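Clandby Household Vocabulary

This data set holds 3177 everyday words for household goods, recorded from speakers in Clandby and nearby towns. It is maintained by the Numilico language archive.
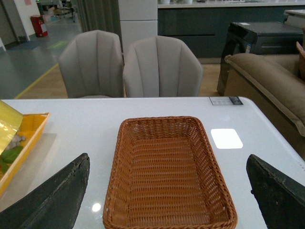
Each entry gives a spelling, a plain definition and up to 20 variants. Files are updated every January.

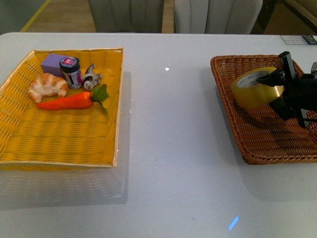
Variants are listed by frequency – the most common first. Container terms are grouped by material, so a yellow woven basket is filed apart from a lidded jar.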